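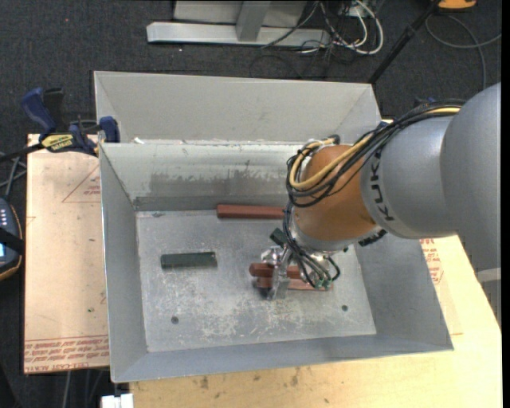

16 May 2023

**Grasp planner, bin cell. Entry by Ga-eun Yeo.**

Objective for the session: to determine whether the new wall-clearance term in the Donari planner reduces refused plans for blocks lying close to the bin walls, without changing behavior in the middle of the floor. The previous release rejected many of these targets outright. Sadao Kuroda reviewed the rejection logs last week and attributed most of them to the swept volume of the wrist, which was modeled as a single box with a generous margin. The box is larger than the real housing in every direction and includes the cable bundle at its widest.

**Changes in this build**

- Wrist collision model replaced by three convex hulls: housing, gripper body, and cable loop. The cable hull keeps a 40 mm margin. The other two are set to 5 mm.
- Wall planes are now fitted to the sloped sides of the bin. They were previously taken as vertical, which understated the space available near the top.
- Candidate limit per planning call raised to 3,000. The old limit was being reached before any of the low-clearance candidates had been scored.
- Segmentation node unchanged. Same weights as the last entry.

Su-bin Ban merged the first two items. The candidate limit is a parameter in the cell configuration and can be reverted without a rebuild.

**Setup**

KUKA arm, shallow gray bin on the wooden table, rectangular blocks only. Arm speed was held low throughout. The force threshold on the descent was left at its former value, so that contact events remain comparable with the earlier logs. Bin pose was re-estimated before the first run and again after the clamps were checked; the two estimates agreed within the tolerance we use.

**Observations**

1. Planning for blocks in open floor is unchanged in outcome and slightly slower in time. The additional candidates account for the difference. Median planning time remained inside the budget of 100 ms, but the slowest calls did not. Hye-jin Won has asked that the slowest calls be reported separately in the future, and I agree.

2. Blocks lying parallel to the back wall are now accepted in most orientations. The planner prefers to approach with the fingers closing across the short side and the wrist tilted away from the wall. On two occasions it selected a tilt in the other direction, which was valid in the model but brought the cable loop closer to the wall than I would like. I stopped both before descent. The planner log records these as operator aborts, not as planning failures, and they should be excluded from the success rate.

3. Segmentation is the weaker part of the chain today. The reddish-brown blocks separate well from the floor. The dark green block is less stable: the mask shrinks at the far edge whenever the arm shades it, and the grasp center moves with the mask. Scratches and white specks on the floor also generate small false regions. These are removed by the area filter, but one survived long enough to be passed to the planner as an obstacle and caused a refusal. The two holes in the floor caused no difficulty.

4. The dark band along the lower part of the back wall is fitted as a separate plane in a few of the point clouds. When this occurs, the bin model is shifted inward and the old refusal behavior returns. This was the cause of nearly every refusal I examined in detail. It had been recorded in October as a calibration fault, and that note should now be corrected.

**Discussion**

The clearance term appears to do what was intended. I am not prepared to state a figure for the improvement, as the runs were not randomized and I intervened in two of them. The result is sufficient to justify a proper comparison against the previous build on identical block layouts.

The cable loop requires a decision. A rigid hull is a poor representation of a bundle that changes shape as the wrist rotates. Melaniia Bilyk proposes that the hull be selected from a small table indexed by the last joint angle. This is simple to implement and can be measured by hand in an afternoon. Sadao prefers a penalty on wrist rotation in the cost function — less accurate, but it also discourages the long unwinding motions we see between picks. The two proposals do not conflict. I suggest the table first.

With respect to the plane fit, cleaning the wall would improve our numbers and teach us nothing. The fit should be constrained to the known bin geometry, with only the pose left free.

**Actions**

- Su-bin: constrain the wall fit to the bin model; keep the free fit available behind a flag for diagnosis.
- Melaniia: cable hull table, coarse steps to begin with.
- Hye-jin: add slowest-call reporting to the Somis dashboard. Aborts to be shown in their own column.
- Ga-eun: write the layout script for the paired comparison. Correct the October note.
- Sadao: confirm whether the area filter may be raised without losing the short end faces of blocks standing upright.

Logs and configuration are stored under the Patis share, in the folder for this build. Point clouds with the false wall plane have been copied to a separate subfolder for Su-bin's use. The candidate limit has been left at the new value until the paired runs are complete.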